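Software Engineer, Manipulation Control and Perception
Ovbridge – Bovport office
Full time, permanent. Start date: January or by agreement.

Ovbridge writes the software that runs between a camera image and a gripper command. Our customers pick small, irregular goods from trays and tabletops, and they change those goods often. The group in Bovport maintains the grasp planner, the state estimator and the tooling used to record, replay and label manipulation episodes. We are adding one engineer to a team of six.

The work

You will own the path from hand-held gripper recordings to policies that run on the arm. Current tasks include time alignment between the wrist camera and the finger width signal, pose recovery when the table offers little texture, and rejection of episodes with tracking loss. The replay tool, Cattaneo, is written in C++ with Python bindings and needs a new scheduler. The planner, Prornitz, runs at 100 Hz and currently treats every object as rigid, which limits what we can do with plush and other soft goods.

Objects in the test set range from molded figures to soft toys. The set holds 346 items, and each software release is evaluated against all of them.

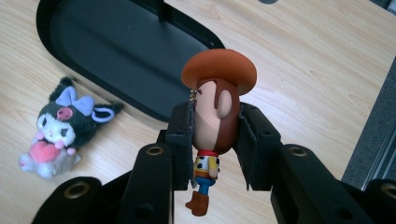
Is prior experience with robot hardware required?

Experience with recorded sensor data is enough for this post, provided you are willing to work at the bench when a fault can't be reproduced in replay.

What we need from you

Solid C++ and working Python. At least 3 years spent on control, state estimation or visual tracking, in industry or in a research group. A practical understanding of camera calibration, rigid body transforms and clock synchronization. The habit of writing a test before closing a bug.

Useful but not required: contact modeling, trajectory optimization, training of imitation policies, real-time Linux.

What the job looks like

Code is reviewed by one other engineer before merge. Releases go out every six weeks. Bench time is booked in half-day blocks, and most engineers use two of them per week. Remote work is possible on the other days. On-call duty does not apply to this position.

You would report to Yoon-hee So, who leads the manipulation software group. Assunta Greco handles applications and will answer questions on contract terms and relocation.

How to apply

Send a resume and one code sample of your own, in any language, through the form on the Ovbridge careers page. A cover letter is optional. The process consists of a phone call, a technical interview and a paid half-day exercise on a recorded data set – no whiteboard problems. Applications are read as they arrive, and the posting stays open until the position is filled.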